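Wilmont Two-Finger Gripper Kit

Home > Grippers > Kits for shared benches

Item no. 2843
Price: 440 per pair, less cable
Sold by: Niketti Workshop Supply, Rusosthorpe

The Wilmont is a black two-finger gripper with both fingers carried on one linear rail. The fingers taper to the tip, so they can get down beside something small without knocking what is next to it. It was drawn up at the Dauda shared workshop by Rakiya Danladi and Yetunde Akande, and we have packed it as a kit since January. You need a hex key set, a small screwdriver and one free evening.

The kit comes as a pair for a two-arm bench. Mount them facing each other, with the work between. A plain tabletop is fine.

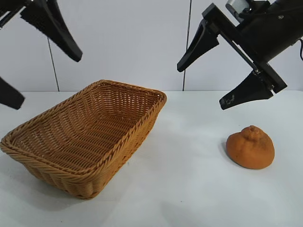
A pair at the bench, with a wicker basket and an orange citrus-like object for the pick-and-place setup.

What is in the box

2 gripper housings, assembled
2 linear rails
4 tapered fingers
Finger brackets and screws, plus 9 spare screws
Printed wiring sheet

Arms, power supply and controller are not included. The cable is sold by the yard because every bench is a different size.

Fitting

Fix the housing to the arm first and leave the fingers off until it is tight. Slide the brackets onto the rail and start all the screws by hand before tightening any of them. Run the cable with enough slack for the wrist to turn all the way — a loose loop over the housing works well. Move each arm by hand through its full travel before you switch on.

Setting up a first job

Start with one light object and one open container. A basket is a good choice for the container if it has a wide top. Keep the object clear of the rim so the fingers can open fully on both sides. Teach the approach with the fingers open, stop above the object, then lower in short steps. On a two-arm bench, one arm can stay at the container while the other does the pick.
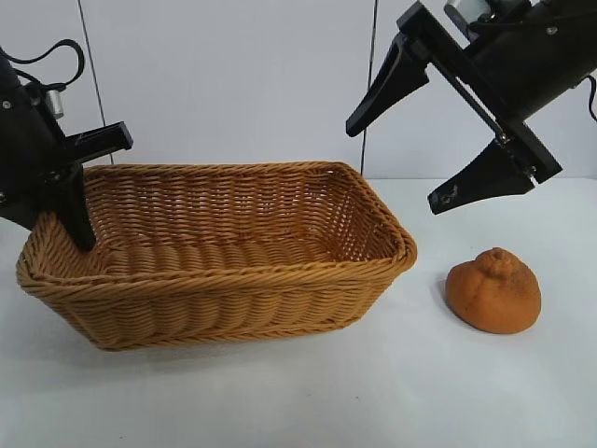
Left finger just inside the basket, right gripper open above the table.

Care

Wipe the rail with a dry cloth. Check the finger screws after the first 1,000 cycles and then whenever a finger feels loose. Single fingers and brackets can be ordered as spares.

Orders placed before noon go out the same day. Pickup from the Rusosthorpe counter is on Tuesday only — bring your order number.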